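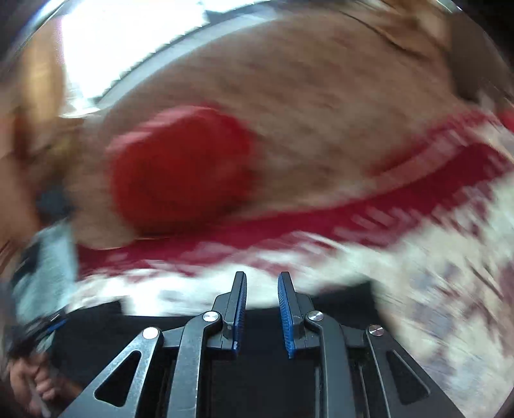 Plernance Dehumidifier
Set-up Guide
Section 3: Placing the unit and first run

Contents of this section
3.1 Choosing a spot
3.2 Standing time
3.3 Fitting the water tank
3.4 Connecting the drain hose
3.5 First run
3.6 Moving the unit later

3.1 Choosing a spot

1. Pick a level floor in the dampest part of the room. Carpet is fine if the pile is short.
2. Leave 12 inches of clear space on all sides and keep the top grille open.
3. Keep curtains and loose papers away from the air intake.
4. Close outside doors and windows. In a basement, close the door at the top of the stairs too.

Note: The compressor will not run well in a cold room. If your basement drops below 41°F in winter, store the unit from November until the weather warms up.

Caution: Do not place the unit in a shower room or within reach of a tub or sink.

3.2 Standing time

The unit must stand upright for 2 hours before it is switched on. If it was carried on its side, even for a short trip in a car, leave it overnight. Oil moves out of the compressor when the unit is tipped and needs time to drain back.

3.3 Fitting the water tank

1. Pull the tank straight out by the handle on the front panel.
2. Remove the tape and the foam block holding the float. Throw away the foam but leave the float in place.
3. Check that the float swings up and down freely.
4. Slide the tank back until it clicks.

If the tank light stays on, the tank is not fully seated or the float is stuck. Take the tank out and try again. Do not press hard on the front panel — the tabs behind it can break.

3.4 Connecting the drain hose (optional)

With a hose fitted, the unit drains by gravity and the tank does not need emptying. A standard garden hose will fit. The Dondau pump kit is sold separately and is needed only if the drain is higher than the outlet.

1. Unplug the unit and empty the tank.
2. Unscrew the cap at the back, then pull out the rubber plug. Keep both parts.
3. Put the rubber washer in the hose end and screw the hose on by hand. Do not use pliers.
4. Run the hose downhill to a floor drain. It must not rise at any point or lie in loops.
5. Refit the tank. The unit will not start without it.

Caution: Check the joint for drips after the first hour and again the next morning.

3.5 First run

1. Plug the unit directly into a grounded wall outlet. It draws 600 watts. Do not use a power strip or extension cord.
2. Press POWER. The fan starts at once and the compressor follows after 3 minutes.
3. Set the target humidity to 50 percent.
4. Set the fan to HIGH for the first day, then to LOW.

The reading on the display may not change much on the first day. Walls, boxes and furniture give up moisture slowly, and a damp basement can take more than a week to settle.

3.6 Moving the unit later

Turn the unit off, unplug it and wait for the fan to stop. Empty the tank before lifting. Roll the unit on its casters over hard floors and carry it over thresholds. Repeat the standing time in 3.2 if it has been tipped.

Text: Ffion Gittins
Checked by: Ieuan Voyle

Next: Section 4, Cleaning the filter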